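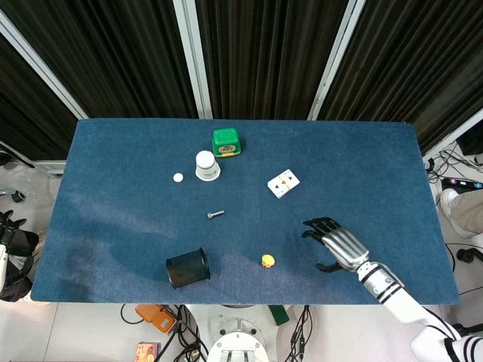
Open day at Preseo, May 1, 2026
Report by Innes Pollock

Preseo opened its Drutex Road building to visitors for the first time since the move in April. I went with the morning group. You sign in at the side door, get a paper badge, and wait in the corridor by the coat hooks until your group is called. We waited longer than planned, as the group ahead of us had gone over its time.

The tour starts in the storeroom. Preseo keeps household and office items there, the kind of thing found in any kitchen drawer or on any desk, and lends them out to the rooms along the hall for sorting and tidying work. The catalog stands at 641 items. Each one has a card with its name, the shelf it lives on and the date it was last checked. The cards are handwritten. Our guide said the plan is to move them to a computer this year, but the shelves come first.

The shelves are by Fliteck, gray metal, and they were still being put up in the back half of the room. Small things such as screws, bolts and bottle caps go in shallow trays near the door. Cups are stacked by size. Anything that can roll has to be stored in a tray with a lip, a rule that came in after the move. Paper goods have a cabinet to themselves, and the playing cards are kept there too.

A visitor asked how things get picked for the collection. Mostly they are bought locally, and some are brought in from home. The guide said they try for a mix of hard and soft, light and heavy, and things that stand up as well as things that lie flat. When something breaks, it is replaced with the nearest match and gets a new card.

From there we went down to Room 6, where a table was laid out for the day. It has a blue fabric cover over a white top. The cover is better looking than the bare tables next door and I imagine a good deal quieter when things are dropped on it. The objects were spread out with plenty of space between them: an upside-down paper cup, a black mesh pen holder on its side, a small white cap and a few other pieces. Visitors were asked to stay back from the table but could come round the sides to look.
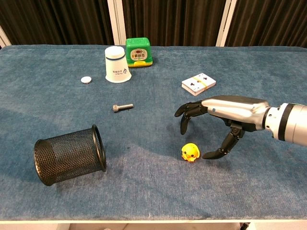 The table in Room 6, with the rubber duck and the tipped pen holder toward the front.

The duck got most of the attention, especially from the children in our group. I spent more time on the pen holder. I have one much like it on my own desk, and I had never looked closely at the mesh before. The metal bolt near it is easy to miss from the back of the room.

After Room 6 there was a short talk in the Owusu Room upstairs, with seats for the whole group and a slide show on the new building. The talk dealt mainly with the storage work and the rooms still to be finished. Questions were taken at the end. The sound was poor in the back rows and I moved forward halfway through.

Coffee and rolls were served in the lobby. The whole visit took 2 hours, including the wait at the start. Parking behind the building is limited, and I would take the bus next time. The stairs to the Owusu Room are steep, but there is an elevator by the front desk if you ask for it. Entry was free, and children need an adult with them.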